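Looking After a White Gloss Finish at Home

Last updated 30/11/2023
7 min read
401 shares

White gloss surfaces look good when they are new and show every mark once they are not. Baths, basins, washing-up bowls, plant tubs, cupboard doors and plastic storage all suffer from the same few problems: a dull film, yellow patches, fine scratches and grey rubber marks. Most of these can be dealt with using things you already have under the sink.

Find out what you are cleaning

Before you start, work out what the surface is made of. Tap it with a knuckle. Enamelled steel rings and feels cold. Acrylic gives a dull sound and warms up quickly under your hand. Ceramic is hard and heavy, and a magnet will not stick to it. If you still cannot tell, treat it as acrylic and use the gentlest method.

Try any cleaner on a hidden spot first. The underside of a rim is a good place. Leave it for ten minutes, rinse, and look at it from the side in daylight.

Everyday cleaning

Warm water, a small squirt of washing-up liquid and a soft cloth will do for most weeks. Rinse with clean water afterwards, then dry. The drying matters more than the washing. In a hard water area, drops left on the surface turn into chalky spots, and those take far longer to shift than the original dirt did.

Old cotton T-shirts make better cloths than most of the ones sold for the job. Cut off the seams and any print. Wash them without fabric softener, which leaves a smear on gloss.

Limescale

Mix equal parts white vinegar and water and soak some kitchen roll in it. Lay the paper over the scale, leave it for fifteen minutes on acrylic or ceramic, then wipe and rinse well. Do not use vinegar on enamel unless the maker says it is acid resistant, and never let it near bleach. For older enamel, use washing-up liquid and patience.

Keep vinegar off chrome fittings as far as you can. If some splashes on, rinse it straight away.

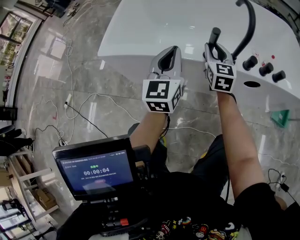 Curved rims and upright fittings need a bit more attention than flat areas.

Dirt gathers where anything stands up from the surface. A flat cloth rides over the join and leaves a ring. Wrap a strip of cloth round the base of the fitting, cross the ends and pull them back and forth, as if you were polishing a shoe. A cotton bud will get into what is left. An old toothbrush is fine on ceramic but can leave fine lines on acrylic, so use a baby's one if you have it.

On curved rims, wipe along the curve and not across it. Any faint marks from the cloth will then follow the shape and be harder to see.

Rubber marks and scuffs

A clean pencil eraser takes off most grey scuffs. If that fails, put a little bicarbonate of soda on a damp cloth and rub lightly in small circles. Stop every few strokes and check. Bicarbonate is mild but it is still a powder, and too much rubbing will take the shine off acrylic.

Melamine sponges remove scuffs very quickly. They do this by wearing away the surface, so keep them for ceramic and for things you do not mind going matt.

Yellowing

Some yellowing is only old soap or grease and will come off with warm water and washing-up liquid. If it has been caused by sunlight, it is in the plastic itself and no cleaner will remove it. Turn the piece round or move it out of the window before it gets worse.

Fine scratches

Light scratches in acrylic can be reduced with plastic polish and a soft cloth. Work on a small patch, buff it, and look again before going any further. Deep scratches need a repair kit. Chips in enamel should be touched up soon, as the steel underneath will rust.

What to keep in the box

Four cotton cloths
White vinegar in a labelled bottle
Bicarbonate of soda
Cotton buds
A pencil eraser
Plastic polish

Leave out scouring powder, wire wool and anything with acetone in it. Nail varnish remover will melt a cloudy patch into acrylic in seconds, and it cannot be cleaned off.

Words: Anqi Duan

30 comments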